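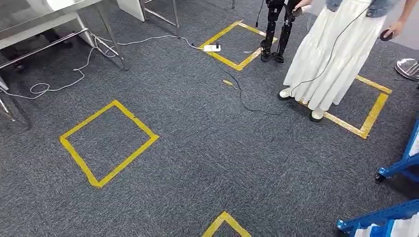 Noémie Simard wrote in to ask whether the Pringate banner kit is worth buying if you already own a decent pair of scissors and a hole punch. My answer is yes for the printed sheets and no for most of the rest.

The kit comes in a flat card box. Inside are printed pennants on heavy paper, a reel of cotton twine, a plastic punch and a sheet of letter stickers. Assembly instructions are on the inside of the lid, which gets in the way if you want to store the pieces in the box while you work.

Print quality is good. The colours are even and the fold lines are scored deeply enough to crease by hand. I had no cracking along the folds, even on the dark red sheets, where cheaper card usually shows white.

The punch is the weak part. It goes through one layer cleanly and jams on 2. As the pennants are folded over at the top, every hole has to be made before folding, and the pairs then have to be lined up by eye. My old Brosimis punch did the same job through both layers.

The twine frays at the cut ends. A dab of glue fixes it — let it dry before threading. The stickers hold well but can't be lifted once pressed down, so lay the whole word out first. There are only three of each vowel, and "Happy Anniversary" used up every A.

Refill sheets are sold separately and fit the Romach storage folder without trimming. The free templates on the Pringate site are cut to the same size, so you can print your own on plain card and skip the refills.

Next up is the paper garland set from the same maker, due in September.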